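Notebook: hand-held gripper collection, household set
March 19, 2018
Written up by Annag, with additions from Omar where marked

Best collecting day so far! I want to get this down while it's fresh, so forgive the order.

We're up to 148 usable demonstrations on the soft goods list, toward the target of 1,000. That still looks like a mountain from down here, but the rate is climbing and the quality is a different world from what we were getting in November. Back then I was so careful with every grasp that the clips looked like somebody defusing a bomb. The policy learned it, too, and hovered forever over every sock. Now I just tidy up the way I'd tidy up at home, and the motions are quick and natural.

What changed since the last entry

Omar re-cut the finger pads and the grip on thin fabric is so much better. A pinch on a single layer of jersey used to slide out as soon as you lifted. I can now take a fold near the middle of a garment and bring the whole thing up in one go. Heavy items still want two pinches, or a pinch close to the waistband.

We also stopped sorting the pile before starting. The Plindale set (our first one, all nicely spaced towels on a bare table) trained beautifully and then fell over the minute two items touched. So the rule now is that clothes stay in whatever heap they're in, on top of whatever bedding is there, and the person with the gripper works it out. Same colours overlapping, stripes under plain, sleeves tangled, all welcome. I love this rule.
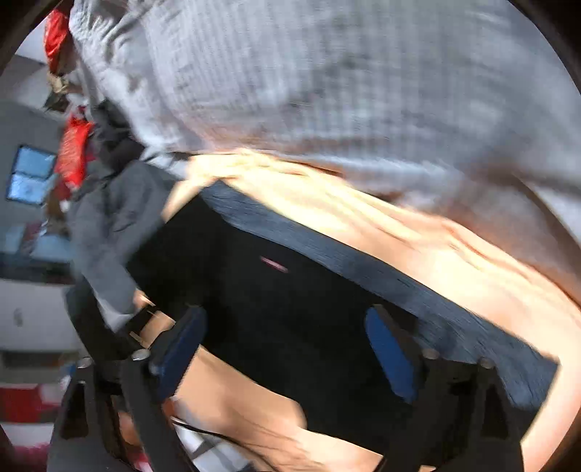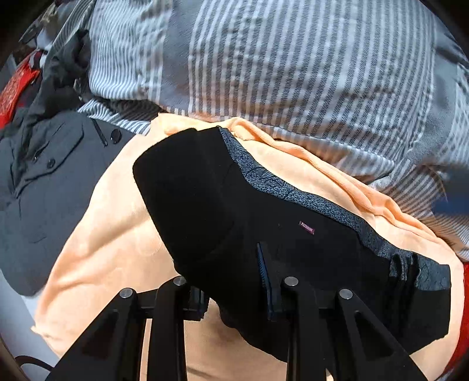 Notes on grasps

Black on black is the hard case. With our black fingers closing on a black garment, the segmentation loses the edge between tool and cloth, and the only thing saving us is the blue of the pads. Omar's idea is to keep the pads blue on every unit from here on, Morov build included, and I agree completely. Small sewn labels and trim help too, as they give the tracker something to hang on to while the rest of the fabric deforms.

Rigid things mixed in with the soft ones: keep doing this. A hard block between the pads gives a lovely clean closing width, and I've been using those grasps to check the width estimate before going back to cloth. The offset I was chasing last week is down to 3 mm and it's stable.

Motion blur is still my fault more than the camera's. When I swing the wrist fast between pick and place, everything big and pale in the background smears, and the tracking drops out for a moment. It recovers on its own most of the time. I tried slowing only the swing and leaving the pick at normal speed, and that seems to be the sweet spot. Please try it and tell me if your arm agrees.

(Omar: my arm agrees. My thumb doesn't. Can we look at a softer spring?)

Yes! The Wickramasinghe handle has one we could borrow. It's grey, second drawer, in the bag with the spare pins.

Things I got wrong

Forgot to do the mapping pass before the first batch, so those clips have no decent starting pose. I've kept them in a separate folder and haven't counted them. Also ran one session 55 minutes without a break and you can see it in the data. The last stretch is sloppy, with half-closed releases all through it. Shorter sessions, swap hands, drink some water.

Next

Coats and anything with a lining. Zippers, if we can find a few that run smoothly.

Re-run training with the November clips left out and see whether the hovering goes away entirely. I'm betting it does.

Copy the labels across to the Farkberg machine before the next session, and check the clock on the second unit, which was drifting again.

Omar to print two more sets of fingers with the new pad slot. The old ones can go in the parts bin.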